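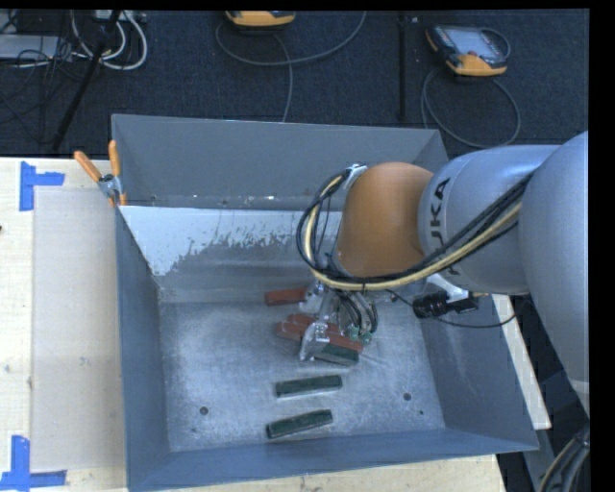 Figure 2: KUKA arm over the metal bin, with red and green blocks on the bin floor.

3.1 Setting up the Rivoris cell

The bin stands on the wooden table and is held at one edge with a spring clamp. We taught the bin corners again each time it was moved. The approach height was set to 45 mm above the tallest block.

The cable bundle needed the most care. In May it pulled tight when the wrist turned, so we refitted it with a wider loop. We now check the bundle and the air fittings every 600 cycles and write the result in the cell log.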